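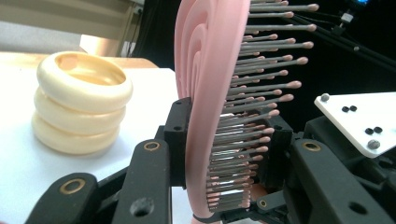

Clearing a grip fault on a hand-held gripper

Applies to the Heto gripper as used at Mustport. Last checked September 2021.

A grip fault means the fingers stopped before reaching the closing width they were told to reach. Most of ours come from awkward items such as hairbrushes, where one block lands on a curved, ridged back and the other lands among the pins. The motor keeps pushing until the controller trips.

1. Let go of the trigger. Do not squeeze again to force the grip.
2. Support the item with your free hand, keeping your fingers away from the linkage.
3. Switch off at the supply and wait 7 seconds.
4. Open the fingers by hand. If they will not move, stop and fetch Catrin Llewellyn.
5. Check the clamp blocks for bent pins, hair or bits of plastic. Pick them out with tweezers.
6. Look at the brass bushings. One that has crept out of its finger will make the linkage bind, and the fault will come back.
7. Switch on with the gripper empty and run 2 full open and close cycles.

If the fault clears, grip the item again by its handle or across the solid part of the body.

If it returns on the empty cycles, tag the gripper and put it on the Watkins shelf. Write the cycle count on the tag. The last one we pulled had a worn bushing at 2,149 cycles, so they are now checked every 500.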